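Teaching a Home Arm to Portion Kibble

The Trilia build in these notes is a tabletop arm that moves dry pet food from a container to a bowl. Aliki Galanis did the mechanical work and Shivam Garg wrote the control script. The steps below assume the arm is already assembled and homed.

1. Choose the scoop first. We use a black plastic measuring scoop with a long, thin handle. A short handle brings the fingers too close to the bowl rim.

2. Lay out the work area. Mark one spot for the bowl and one for the kibble container, and return them there before each run. Leave ordinary household things nearby if the arm will have to work around them later. Our first layout had a water bottle lying on its side next to the mat.

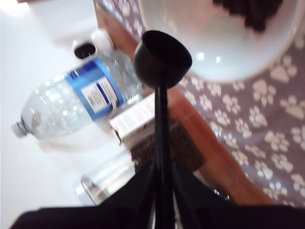
3. Set the grip. Close the fingers on the handle with the cup facing up, then raise the closing force until the scoop no longer twists when you push on the cup. Our setting was 889 in the Belhaj driver. Yours will differ, so start low.

4. Record the approach. Move the arm by hand to a point just short of the kibble and save it as the ready pose. The cup should be level and empty. If it tips to one side, open the fingers and reseat the handle — do not correct it in software. 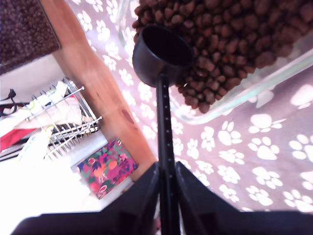 Scoop held upright by the handle, with the kibble behind it.

5. Add the dip and the pour. Set a pause of 3000 ms after the dip so loose pieces can settle, and pour in two moves.

6. Run it six times at low speed with a hand on the stop switch. Check the grip again after the last run.

Burkedlow Shared Workshop | Contact: Magdolna Oláh, front desk | Back to top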